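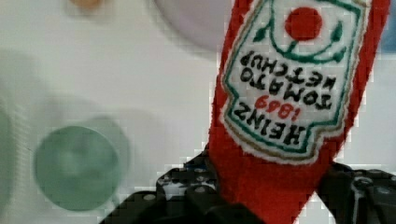 Clendley Arm: Frequently Asked Questions
Updated 18 June 2025

What is Clendley?
A tabletop robot arm that Noeline Tipoki and I are building in the shared workshop at Lakwood. It has a two-finger gripper and a small camera at the wrist.

Why practice on soft toys?
They survive being squeezed and dropped. The ketchup packet plush is a good one to learn on because the fabric gives between the fingers. Hard plastic needs a gentler closing speed, and we are still tuning that.

Does the arm read labels?
No. It doesn't care which way up the lettering is. Upside down is fine.

How many grasps have you logged?
2,441 so far. We threw out the first 1,027 after finding the wrist camera mount had worked loose.

What do I do if the gripper won't open?
Cut power at the bench switch, wait for the motors to go slack, then ease the fingers apart by hand. Check the finger screws before you turn it back on. Don't pull on the toy.

Can I use my own objects?
Yes, up to 100 grams. Nothing with glass or liquid in it.

Where are the files?
In the Clendley folder on the workshop computer. Version 4 of the finger drawings is the current one. Ignore anything marked March.

Who do I ask for bench time?
Noeline, or leave a note on the board by the door.

Nikau McAlister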